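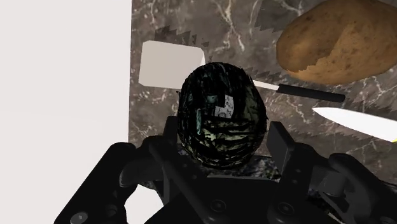

Ticket 440 – Product pages loading slowly, then timing out
Opened by: Elvia Espinoza, Collamholm office
Opened: 10/9/19
Priority: 2
Status: Closed

Problem
Product pages in the Zalleo catalog take a long time to open. The home page and the search page are fine. Logging out and back in makes no difference. Same result in two browsers.

Log
Checked the web server first. Memory and disk were normal, no errors in the access log apart from the timeouts.

Turned on slow query logging in the database. The related items query was reading the whole stock table every time a product page was opened. The table has 3,000 rows for the Ledesma warehouse alone.

Compared with the test server. The index on the item code column is there but missing on live – it was dropped during the last Trendodier import and the import script did not put it back.

Rebuilt the index and cleared the page cache. Opened 5 product pages from the Collamholm office and all of them loaded normally. Elvia confirmed the same on her machine.

Fix
Added a step to the end of the import script to recreate the index. If the step fails, the script now stops and sends an email to support.

Still open
Old import logs are filling the temp folder. Moved to a separate ticket – not related to the timeouts.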